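Kitting bench gallery, Bratumwood workshop

Posted 1/12/22

Hikport puts together small parts kits for the Wolance controller range. The bench at Bratumwood was set up in May, and the pages before this one cover the shelving and the labelling. This page is about the bench itself: yellow bins for the parts, a stainless steel tray in the middle for the kit, and white paper in the tray so that small pieces show up against it.

Parts come out of the storeroom in cartons of 300 and are tipped into the bins a few at a time. We tried deeper tubs at first and went back to shallow ones. 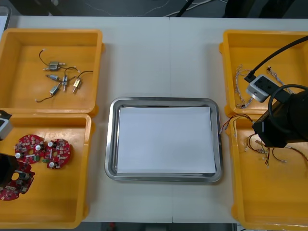 Each part keeps to its own bin. Solenoid valves go in with their leads still attached, and the leads do tangle, so we keep the number in the bin low. The red boards get a bin to themselves. They are an odd shape and don't stack well, and we would sooner have them lying flat than leaning on each other.

Paper for the tray comes from the office supply. A stack goes in at the start and the top sheet is thrown out when it gets grubby. The trays are a catering size from Rivadeneyra, part number 923, and they wash up easily. We bought 30 and still have most of them on the shelf.

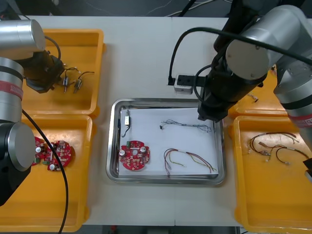 A kit is laid out in the tray before anything is bagged. Boards, connectors and harnesses should all be lying on the paper where they can be checked against the sheet. Harnesses are the slowest to place as they spring open, and they go across the tray lengthwise if there is room.

Finished kits are bagged at the next bench and leave in boxes of 3. The bins are wiped out at the end of each run and any leftover parts go back to the storeroom in their original carton.

Next page: bagging and labels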